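My sister Miranda has decided we are a family that plays a 1000-piece puzzle every April, and the box has already arrived in Dulterby, where I live and she does not. It is a lighthouse. Most of it is sky.

I have four rules for puzzles, all learned the hard way. Edges first. No coffee within reach. Do not let Lautaro "just try one," as he will still be standing there at midnight, pressing a cloud into a rock with his thumb.
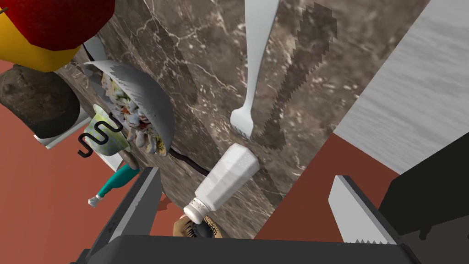
The fourth rule is to stop when you start hating the person who cut it. Last year I hit that point with 180 pieces left, all the same blue, and took seven days off. Miranda called it quitting. She had done the red door and gone to bed.

Anyway, if anyone in town has a felt mat I can borrow, I'd like it before she gets here.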